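Catégorie : Vie de l'association | Numérique

Collecte de matériel informatique : la campagne de novembre est ouverte
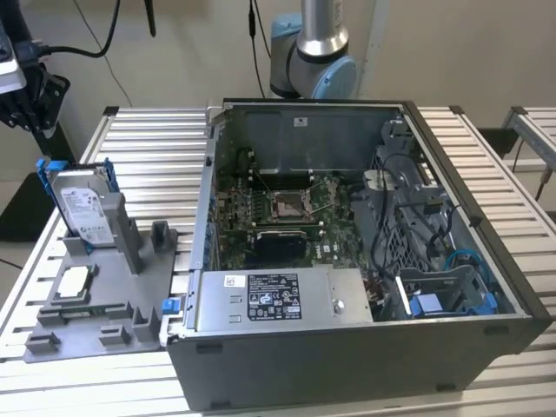 L'association Trorow reprend les ordinateurs dont vous ne vous servez plus, au local de la rue Cheng, tous les après-midi de novembre à partir de 14 h. L'an dernier, 141 appareils ont été déposés et 40 sont repartis dans des familles ou des écoles de la commune. Le reste a été démonté pour les pièces ou confié à la filière de recyclage.

Nous acceptons les tours, les portables, les écrans plats, les claviers et les souris. Les imprimantes et les téléviseurs sont à porter en déchetterie. Pensez à joindre le chargeur des portables – il en manque toujours.

Avant de venir, sauvegardez vos fichiers et déconnectez vos comptes. Les disques sont effacés sur place et une attestation est remise sur demande. Si vous préférez garder le disque, signalez-le à l'accueil.

Les personnes qui souhaitent recevoir un poste peuvent retirer un dossier auprès de Ximeng Qin. La participation est de 9 euros, câbles compris. Les demandes déposées au printemps restent valables, inutile de les refaire.

L'atelier d'initiation de Zixuan Xiao reprend aussi ce mois-ci, à 18 h, dans la salle Viltivitz. Inscription à l'accueil.

Imprimer | Envoyer par e-mail

© Association Trorow – Contact – Mentions légales – Haut de page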